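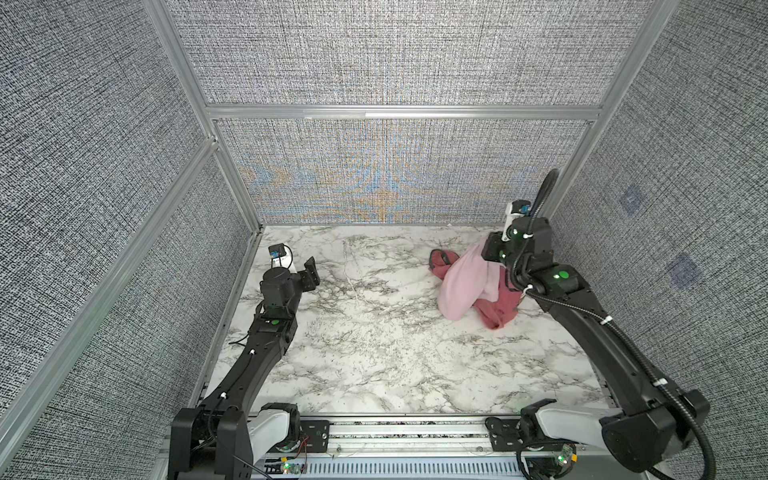
Erkness, May

I've now had three weeks with Flollow, the hand-guiding kit from Pladport, and I keep finding excuses to go back in and do another session. It's a pair of small, light arms you hold and move yourself, plus the software that makes the two big arms in the cell do the same thing while everything gets recorded. You fold a sleeve, they fold a sleeve. Then you do it again, and again, until there's enough for the robot to have a go at learning it.

My job was clothes. Soft ones, ribbed ones, things that fall into a heap and won't tell you where the collar is. I picked them on purpose, having used remote-control rigs before that were lovely with blocks and cups and hopeless the moment you gave them a jumper.

Setting up took an afternoon. The arms you hold clamp to the edge of any decent desk, and the clamps are great big chunky things with proper rubber faces, so nothing creeps while you're pulling a bit harder than you meant to. You plug in, hold both grips in the rest position, press the pedal and wait for the tone. Mirko Gentile had done it once before at Pladport and talked me through it by phone, but the printed booklet would have got me there (page 3 has the cable order, and do follow the cable order).

What I love most is the feel. The old set I learned on, a Tedesco, had stiff triggers, and by lunch my thumbs were finished. These have a long soft pull, with the last bit slightly firmer so you know you're nearly shut. With cloth that matters so much! You want to close on one layer and leave the one under it alone, and on Flollow I could get that right most times after a morning's practice. Pressing down into a pile is good too. The grips push back a little when the real arm meets the floor, enough to stop you leaning on it.

The screen view is the second big win. You can have the view from over the cell, the view from either wrist, or all of them tiled, and you swap with a tap of the left pedal. I thought I'd live in the overhead one. By the second day I was doing nearly all the close work from the wrist, because you can see the ribs in a knit and tell which way it's going to stretch, and only going back to the wide view to find where I'd left my other hand.

And the lag is tiny. There is some, if you flick your wrist about you'll notice it, but at the pace you'd want for a clean recording I forgot it was there.
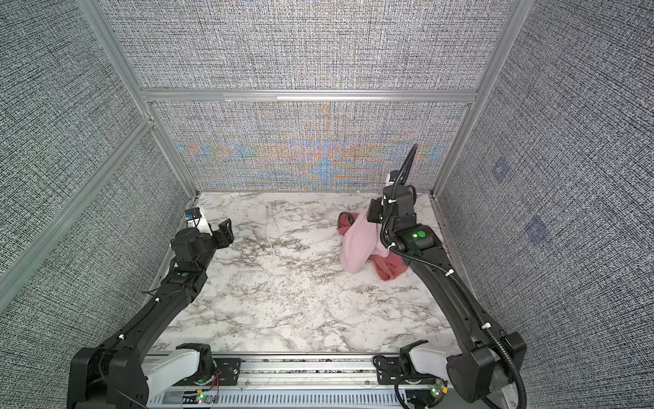
Do you need both hands all the time?

Only if the task does. Each arm has its own hold button on the grip, and a held arm stays where it is until you let go of the button, so you can park the left one out of the way and do a whole pick with the right. The recording still includes the parked arm, standing still, and that's what you want if the robot is going to learn when to leave it alone.

Recording itself is simple. Right pedal starts, right pedal stops, and a double press bins the last take. I used that double press a lot in the first few days. My best takes came out at 20 seconds or so under the longest I did of the same fold, and the slow ones weren't bad, just full of dithering. The playback page shows your grip opening and closing as a line along the bottom, and dithering looks like a row of little teeth. I found that page oddly gripping, and it improved my folding more than anything in the booklet did.

I saved 388 takes in the end, across a mix of single garments and pairs bundled together. Pairs are hard. You pick up the top one and the bottom one comes along for the ride, or you get a pinch of each, and then you have to choose between shaking it out and starting over. I kept a fair few of the messy ones in, with the rescue included. Mirko Valentini, who trains the models from my recordings, asked for those and I think he's right to want them.

Now for the grumbles, of which there are a few. The labels are fiddly: you type a name for every take, there's no way to carry the last one over, and I have files called "pink top fold" and "pink fold top" that are the same task. The hold buttons sit just where my little finger wants to rest, so I parked an arm by accident more often than I'd like. People with bigger hands may be fine. And the tone that tells you recording has begun is quite faint. I turned my radio off for the whole three weeks, a real sacrifice. 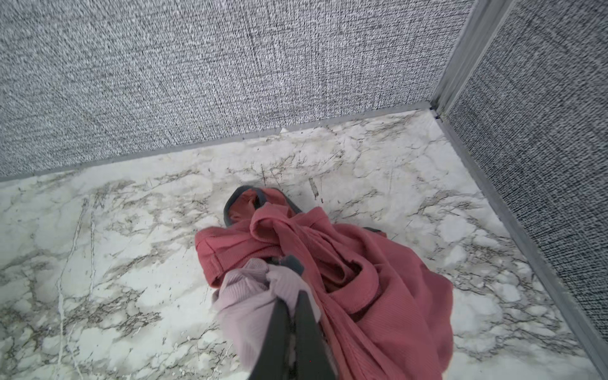 The other thing I'd change is the grip scaling, which sets how much the real fingers close for a given squeeze of yours. Out of the box it's a straight match, fine for thick stuff and a touch grabby on thin knits. There's a gentler curve hidden under the second settings tab, and once I'd found it I left it on for good. My takes from before and after look like two different people made them, so set it early if you're doing clothes and don't fiddle with it halfway through a batch like I did.

Speaking of batches, take breaks. The software will nudge you after a long run and you can tell it to go away, but my folds from late in the afternoon were clearly sloppier when I watched them back the next morning. I settled on short runs with a cup of tea between, and a different garment each time I sat down.

How well does the robot do with it all? Valentini is still training the first proper model, so I can't score that part yet. What I can say is that the recordings load cleanly, the camera views stay in step with the arms, and not one take has had to be thrown out for a fault in the kit. Every one I lost was down to me and my double press.

I'd happily buy it for garment work, and I'd buy it for anyone who finds the stiffer sets hard on their hands. Gentile wants it back at the end of the month. I've asked if he could make it the end of the next one, as I've got a whole bag of socks to get through.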